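## Bench tips for the sorting cell

Notes for anyone working next to the Zeltent arm on second shift. Guadalupe Rosales keeps the master copy at the Nundness line desk.

- Clear the work board before you call up a new routine. Leftover blocks from the last run get treated as part of the next one.
- Keep the board square to the rows of holes in the table. Recheck after every shift change.
- Space out blocks that touch. Tight clusters take longer and cause most of the stops.
- Wipe the board with a dry cloth only. Oil raises the grain and lets pieces slide.

Hand sorting used to take two people a full shift. The arm now handles the repeat moves, and the bench job is setup, clearing stops, and checking the bins. Plan on 16 minutes for setup and log any stop over 7 minutes on the Kereo sheet.
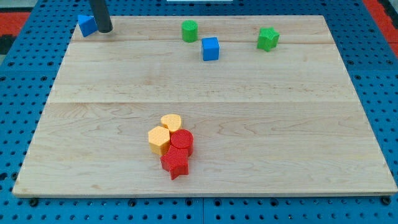
Stops are logged by cause, with a plain word: cluster, tip, edge, other. In April we had 147 entries, and the ones marked "other" were no use to maintenance.

Pieces near the rear edge of the board should be moved in by hand, with the arm paused. Press pause at the panel and wait for the steady light before reaching over.

Rotate off the bench every two hours. Watching is harder on the eyes and neck than sorting was, and six of us asked for the stool to be raised. The taller one is in the Hamdan cabinet.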